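Skurkora equipment planning: progress report for April

Hi Līga,

You asked for something short on where the equipment money stands before you talk to the board at Wusow, and I've failed at short already, so get a coffee. The quick version is that we're on budget, one purchase is behind, and I need a decision from you on the arms.

Let me start with the hand-held grippers, which are the good news. We ordered two in the first round and both are in daily use. I'd budgeted them as a sort of warm-up before the real robots came in, and I was wrong about that. They've become the main thing we do. People take them home, pick up laundry with them for an hour in the evening, and bring back recordings from rooms we could never have built in the lab. Our own test room has one rack and one table in it, and every towel in there is gray because I bought them in a single pack (sorry!). Homes are so much better. Blankets hang in front of other blankets, clothes share a rail with curtains, and half the fabric has something printed on it.

The count as of this morning is 378 usable recordings. I had promised you 300 by the end of this stretch, so I'm pretty happy with that! Shirts and other thin stuff are well covered. Thick towels are fine. Fitted sheets are a disaster and I'd like to keep them out of the plan until the fall.

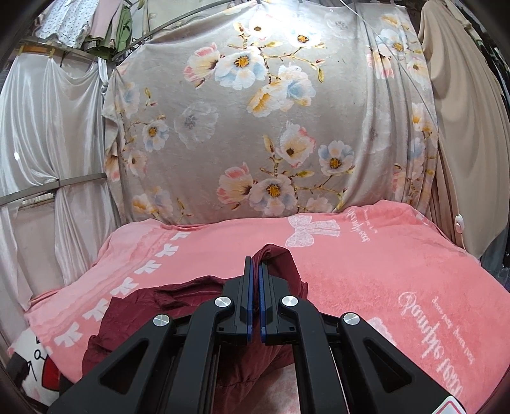 The running cost I got most wrong was finger pads. In the proposal I put down one set per gripper for the whole year, mostly because the supplier's sheet said they'd last. They do last if you're picking up wooden blocks. Dragging them across fleece and terry cloth all evening is another story, and they get fuzzy and start to slip on anything satiny. I'm now planning on a fresh set every 40 hours of use, and I've moved money over from the travel line to pay for it. We weren't going to use all the travel anyway. If you'd prefer that I ask before moving money between lines, tell me and I'll do it that way from now on.

Spare pivots and screws are cheap and I just bought a bagful. I also got a hard case for each gripper after one rode home in a grocery tote. No damage done, but I didn't sleep well.

Now the late one. The drying rack and fabric kit from Samonte still hasn't shipped. They've given me two delivery dates so far and missed both, and the last email was very friendly and had no date in it whatsoever. The order is paid, so I can't do much except nag. I asked whether they'd send the rack on its own and let the fabric follow, and they're checking. If it isn't here by the end of next month I'd like to cancel, take the refund and buy ordinary racks from the hardware store down the street. They won't match each other, and I've come around to thinking that's fine for what we're doing.

Which brings me to the arms, and this is where I need you. The original plan was to buy two arms from Jomura this summer, with mounts, a control computer and a year of support. I still want to work with Jomura. Their loaner week went well, the fingers from our hand-held units fit their wrist with one adapter plate, and their support guy answered me at dinnertime. What I'd like to change is the order of things. Could we buy one arm now, and hold the money for the second until we've seen the first one handle a pile of mixed laundry? The quote stays good for both either way, I checked that with them twice. If we go with one, I'd use a piece of what's left over for two more hand-held grippers, so that four people can record at once. We have people waiting for a turn already, and the units go out the door again the same day they come back.

The case against doing it my way is that a single arm can't fold. It can pick, lift, hang and drop, and that's all. So if the board is expecting a folding demo this year, we should stick with the pair, and I'll stop complaining. You know better than I do what they've been told.

Couple of small items while I've got you. The storage drives filled up faster than I planned, so there's a request for a larger one sitting in your inbox. The electrician came and looked at the corner where the arm goes and says we need a second circuit. His quote was lower than my guess, and I've attached it. I still owe you the insurance form for equipment that leaves the building, and I'll have it to you before the next payment is due.

So from you: one arm or the pair, yes or no on cancelling Samonte if it comes to that, and the storage drive. Jomura needs six weeks from the order to deliver, so the arms are the one I'd love to hear about first. Call me if it's easier to talk it through, I'm at my desk most mornings until ten.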